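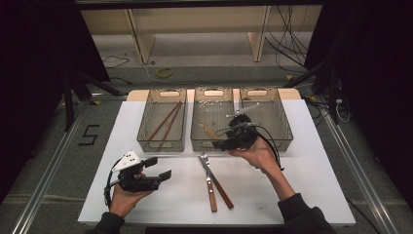 Seltar Manipulation Programme
Minutes of the Methods and Results Group

Held in the second floor meeting room, February, 10.00 to 12.15
Chair: Mirela Lopes
Present: representatives of the data collection team, the learning team, the evaluation team and the Vainio partner site
Apologies: the Fondum representative, who sent written comments in advance

1. Minutes of the previous meeting

The minutes were approved with one correction. Under item 4, "held-out baskets" should read "held-out utensils". The baskets have been the same throughout the utensil sorting work.

2. Matters arising

2.1 The revised consent form for demonstrators has been in use since the start of the month. No difficulties were reported.

2.2 The note on file naming had been circulated. The learning team asked that the task code be placed before the station number, so that sessions from different stations sort together. This was agreed and the note will be reissued.

2.3 The Vainio site confirmed that its second pair of hand-held grippers had arrived and been calibrated against the first pair. The readings for jaw opening agreed closely enough for the two pairs to be used interchangeably.

3. Utensil sorting: report on data collection

3.1 The data collection team reported that 1,250 demonstrations of the utensil sorting task had now been recorded with the hand-held grippers. The target set in the autumn had been met, and recording of the standard version of the task would stop once the present batch had been checked.

3.2 The Chair asked for a reminder of the protocol for the benefit of the Vainio representative. The demonstrator works at the table with a gripper in each hand and places the utensils one at a time into the three mesh baskets. Chopsticks go to the left, wooden utensils to the middle and metal utensils to the right. The starting arrangement is changed between demonstrations. Knives and forks may be laid apart, side by side or crossed over each other.

3.3 The crossed arrangement was discussed at some length. In the early sessions demonstrators had been left to deal with it as they saw fit. Some lifted the upper piece first, some slid the two apart with one gripper, and a few picked up both together and let one fall. The learning team had found that this mixture of approaches gave a policy that hesitated over the crossed pieces and often closed its jaws on nothing. Since the instruction was changed to "upper piece first, by the handle", the recordings had been much more alike.

3.4 The Vainio representative asked whether the instruction risked making the data too narrow. The learning team replied that it fixed only the order and the part to be grasped. The path of the hand, the speed and the angle of approach were still left to the demonstrator. The Vainio representative accepted this but asked that the point be looked at again when results from a second site were available.

3.5 Of the recordings checked so far, 191 had been set aside. The main cause was loss of tracking on one of the grippers, usually when the demonstrator turned the wrist so that the marker plate faced away from the overhead view. The second cause was a cable catching on the edge of a basket. The team proposed a short clip at the forearm to keep the cable clear. It was agreed to try this for one week before any change was made to the written procedure.

3.6 It was noted that the recordings set aside should be kept. The evaluation team wished to use them in a later study of how much faulty data the method can tolerate.

4. Utensil sorting: first results

4.1 The learning team presented results from the policy trained on the accepted demonstrations, known within the programme as Clornorora. The policy had been run on the two-armed station for 265 trials, using starting arrangements drawn from a list that the learning team had not seen.

4.2 Results were strongest for the chopsticks, which surprised several members. The evaluation team suggested that their length allowed a wide choice of grasp, and that a poor grasp could still end in a correct placement. Table knives were the weakest item. When a knife lay flat the fingers tended to touch the table before closing, and the blade end was sometimes chosen in place of the handle.

4.3 Placement was discussed separately from grasping. Long utensils could come to rest against the basket wall and remain upright. Under the present scoring rule a utensil counts as placed when it has been released and its lower end is inside the correct basket. The Fondum comments, read out by the Chair, argued that this was too generous and that a utensil left leaning over the rim of a neighbouring basket should not be scored as a success.

4.4 Members were divided. The evaluation team preferred a rule that could be applied quickly from video, and feared that judging the lean of a utensil would bring disagreement between scorers. The learning team pointed out that the demonstrations themselves had been accepted under the generous rule, and that the policy could hardly be expected to do better than its teachers. The Chair proposed that both scores be recorded for all further trials, and that the stricter one be reported alongside the other in the written account. This was agreed.

4.5 A comparison was shown between hand-held demonstrations and the older set recorded by remote control of the arms. For the same number of hours at the table, the hand-held method had given far more accepted demonstrations. Movements were also smoother. The learning team warned that the comparison was uneven: the remote control set had been recorded by new staff, while several of those using the hand-held grippers had long practice. The Chair asked that this be stated plainly wherever the comparison was used.

4.6 The question of view was raised. The policy had been trained with the head-height view and the two wrist views. When the head-height view was removed, the policy still picked up most items but often took them to the wrong basket. The mesh baskets are all of one design, so the wrist views alone give little to tell them apart. Members found this a useful result and asked that it be given its own section in the report.

4.7 The Vainio representative asked about the effect of what was already in the baskets. The baskets are see-through, and utensils lying inside can be seen from outside. In a small number of trials the policy had reached into a basket and closed on an item already sorted. The learning team thought this came from the lack of demonstrations that began with part-filled baskets. It was agreed that a further batch should be recorded in which each basket holds between none and three items at the start.

5. Stations and equipment

5.1 The evaluation team asked that the floor markings and rail positions be photographed at the start of each day. One station had been found a little out of line after cleaning, and two sessions had to be discarded before the cause was known.

5.2 The side curtains were reported to be working well – the effect of daylight on the recordings had largely gone. The Vainio site does not have curtains and will look into the cost. Until then it will record only with the blinds down.

5.3 Cables on the floor behind the tables were raised as a matter of safety. The data collection team will route these along the rails where possible and tape down the rest.

6. Plans for the coming period

6.1 The next task in the series is table laying, in which the same utensils are taken out of the baskets and set at a place. The learning team wishes to know whether a policy trained on sorting shortens the work needed for laying. A draft plan was tabled. Members asked for a clearer statement of what would count as a properly laid place, and for the plan to say whether left-handed demonstrators should lay the place in the usual way.

6.2 A total of 8 demonstrators will be needed. The data collection team will seek at least half from people who have not used the grippers before, in view of the discussion at 4.5.

6.3 The written report on utensil sorting will be drafted by the learning team, with the section on scoring to be supplied by the evaluation team. The Chair will read the full draft before it goes to the partner sites.

7. Actions

Reissue the note on file naming – data collection team
Try the forearm cable clip for one week and report – data collection team
Record a batch with part-filled baskets – data collection team
Score all further trials under both rules – evaluation team
Draft the section on removal of the head-height view – learning team
Revise the table laying plan in line with 6.1 – learning team
Find the cost of side curtains – Vainio site
Reply to the Fondum comments on scoring – Chair

8. Any other business

The Vainio representative asked whether members from the partner site could attend a recording session in person. The Chair welcomed this and asked that dates be settled directly with the data collection team.

The date of the next meeting will be circulated with the draft report. The meeting closed at 12.15.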